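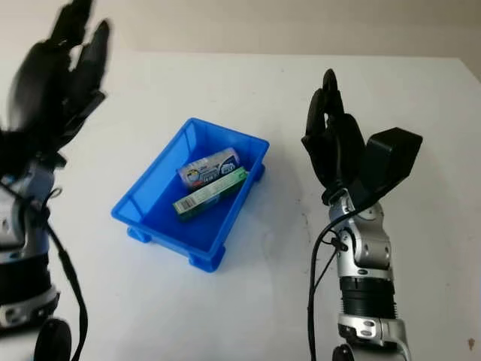 Home Older posts About Kitchen Bathroom Contact

I have been putting off the bathroom cabinet since August. It holds 9 years of half-used tubes and one comb I don't recognize, and every time I open the door something falls in the sink.

So the rule for this month is that small boxes go in a bin. I bought blue plastic because blue was what they had. It has little feet, which makes it look as if it might leave. I gave myself 30 minutes and used 55, most of them spent reading the backs of packages.

My neighbor Gheorghița Chiriac thinks bins are a way of owning more bins. She keeps everything in one drawer and can find a bandage in the dark. I told her I was aiming for a system. She asked if the system had a drawer.
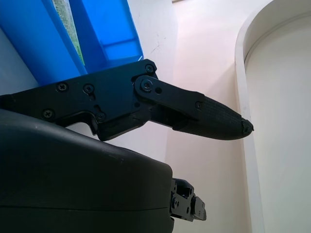
What stays, what goes

Unopened boxes stay, lying down, on the long side. Anything I have to squeeze twice goes. The hotel shampoo from Draltden goes too, though I did pay for that room and feel I'm owed something.

Next is the shelf over the towels. I've already measured it for another bin.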